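Butska Building Users Group
Minutes, January 20, 2022
Back office, started late (heating)

Present: reps from Kurkari, Zawadzka and the front desk. Apologies from Stavumex, sent notes by email.

1. Last minutes
Agreed. One fix, the storage unit is 148 not 131. Corrected on file copy.

2. Key plate
Long talk on this. Steel plate with the numbered holes to stay as the master for all room and cupboard keys. Kurkari asked for a wall cabinet instead, quote was $3,143, no support for that. Numbers are stamped right by the holes along the edge so no labels needed. Split rings go straight through. Agreed every ring goes back on its own number at end of day, not the nearest free one.
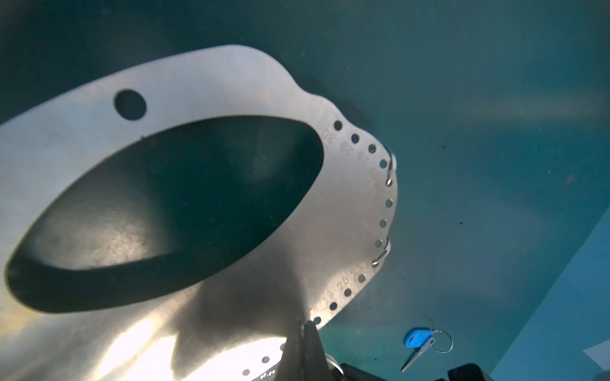

Zoriana Sirko
Minutes and Keys

Zawadzka said the numbers in the 20s get mixed up most. Front desk to check that run first when something is missing. Question whether the plate should hang or lie flat. Left for now, try it flat til next meeting.

Stavumex (by email) want a second key to 131. Agreed, one copy only, to be signed for. They also asked who holds the spare for the loading door. Front desk does, has done since August.

3. Tags
Colored plastic tags to be used on all loose keys. Blue for rooms, yellow for cupboards and storage. Some discusion about writing on them, marker rubs off. Agreed color only for now and the plate number goes in the book. Tag stays on the ring with the key, please don't take it off to fit a pocket.

Any key found without a tag goes to the front desk same day. Kurkari still has 2 out, will bring them back.

Zawadzka asked for a third color for outside doors. Left open, depends what the supplier has.

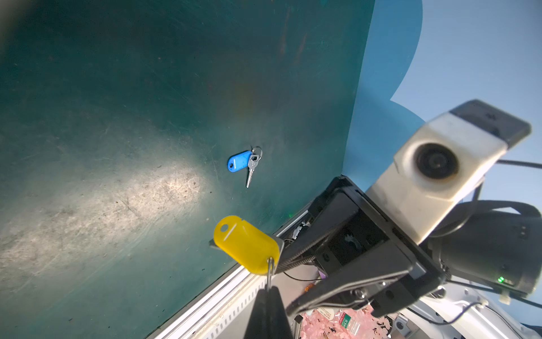

4. Actions
Front desk: check plate against the book, all numbers
Kurkari: return keys, drop the cabinet quote
Zawadzka: ask supplier re tag colors
ZS: order copy for 131, send these round

5. AOB
Bin store light out again. Reported.
Next meeting date to be set by email.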